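The Great Closet Turnout, Round Two

October is here, the sweaters are coming out, and that means it's time for the Hornside clothing swap again! If you came to the first one you already know how much fun it was (and how many coats we had left over at the end). If you missed it, this is your chance, and all you need to bring is whatever has been sitting in the back of your closet.

We're in the downstairs hall at Nemwood, doors at 10 in the morning, and we'll keep going until 2. Drop-off opens the evening before, from 5 to 8, at the side entrance by the bike racks. If you can make it to the evening drop-off, please do. It gives Piret Tamošiūnaitė and her crew time to hang things up by size, and the room looks so much better when people walk in and see full racks.

I spent last weekend doing my own sorting and I want to pass on what worked, partly so you'll bring good stuff and partly because I had such a nice time doing it. I went in expecting a chore. I put on a record, made a pot of coffee, and by lunch I'd rediscovered a corduroy shirt I thought I had left on a train.

Take everything out

All of it. Aileen Marquez told me this at the spring swap and I nodded and didn't believe her. I've always gone hanger by hanger, and I always end up with one T-shirt and a belt to give away. This time I pulled every last thing out and heaped it up, and it's a completely different experience. You find out you own four gray cardigans. You find the scarf. You find the other scarf!

Do one kind of clothing at a time if the whole closet sounds like too much. Sweaters are a great place to start this time of year.

Sort by color first, then decide

I got this one from Uldis Toom, who used to dress windows for a department store, and I love it. Before you decide on anything, make piles by color. All the blacks together, all the pinks together, and so on. It takes ten minutes and it shows you right away where you've doubled up. Two black tops that look perfectly different on hangers can look like twins when they're lying side by side, and you'll know at once which one you reach for.

It also makes the laundry easier. Anything you're bringing to the swap should be washed first, please, and if your piles are already by color you can go straight from floor to machine.

Use the bags you've got

You don't need boxes or bins or anything fancy. We all have a stash of plastic shopping bags somewhere, and they're perfect for this. Clothes squash down, the bag goes over your arm, and you can carry a surprising amount on the bus. A wad of black fabric stuffed into an old white bag with a red bullseye on it will get to Nemwood just as well as one in tissue paper, and we'll happily take the bags too and send them home with people at the end.

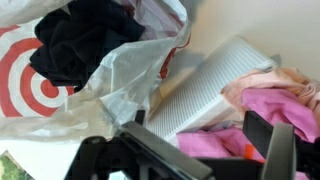 What we'd love to see

Warm things, first of all. Sweaters, coats, lined pants, flannel shirts, thick socks that still have their partners. Kids' snow gear disappears within the first half hour, so if yours have outgrown anything, bring it along! Color is welcome too. The racks tend to fill up with black and navy, and every swap I see somebody's face light up over something bright pink or orange.

Shoes and boots are fine if they're clean and have some life left. Bags, hats and belts, yes. Bedding and towels we can't take this time, but the Jõgi shop on the corner has a bin for them and they're very friendly about it.

A missing button is no problem. Povilas Kuusk is bringing his sewing machine and his enormous tin of buttons, and he'll be at the table by the window all morning for small fixes. He does hems while you wait. If you've got a zipper that needs replacing, talk to him early, as those take longer and he likes to have his lunch.

How the swap works

Same as before. You don't get tickets for what you bring, and you don't have to bring anything to take something home. Come in, browse, try things on behind the screens, and leave with what you'll wear. We ask people to stick to 2 coats each until noon so that there's a fair choice for everyone, and after that it's open season.

There'll be coffee, and Kristaps Dambrauskienė has promised the cardamom buns again. I had three last time and I'm not sorry.

Lending a hand

We could use two more people for the evening drop-off and a few for packing up between 2 and 3. No experience needed, though it helps if you don't mind folding. We're also short of hangers, especially the kind with clips for skirts and pants, so if you find any extras while your closet is empty, toss them in with your clothes.

To sign up, put your name on the sheet by the Nemwood mailboxes or reply to this newsletter. If you've got something bulky that you can't carry over, say so in your reply and we'll find someone with a car.

See you there, and if you spot a man in a corduroy shirt, come say hello!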